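Home | News | Business | Letters

Clastlow cable sorting scheme promises plenty, again

Gurex says its new sorting room at Clastlow will rescue 1406 lengths of wire a month from the scrap skip. Readers with long memories will recall a similar promise over batteries — and what became of that.
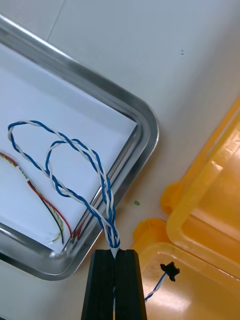
The trouble with offcuts is that most are worth very little. Gurex points to the copper price, as firms in this line tend to. But a good deal of what comes in is thin stuff, like the blue and white twisted pair looped over the paper in a steel tray, and somebody has to be paid to untangle it. The firm would not say what that costs.

Site manager Teodor Kubiak prefers to talk about the bins. Under the system, named Sala, wire is split by type before anything is tested or stripped.

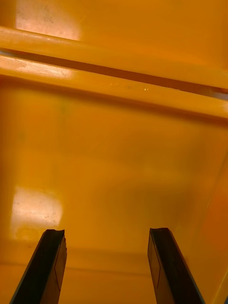 He reckons each batch takes 45 minutes from door to shelf, but gave no figures for how much is then sold. Nassoro Lyimo, who ran a repair stall in the town until March, is not convinced. "Short harnesses are only useful if you have the same machine," he said. "Who is going to buy them?"

Gurex says a buyer has been found, but will not name it.
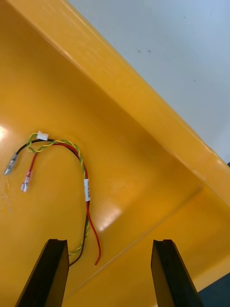
A small wiring harness with spade terminals in a yellow tray at Clastlow.

The council has put £591 towards shelving. A report is due in the spring.

2 comments | 45 shares

We use cookies to improve your visit. Accept | Manage settings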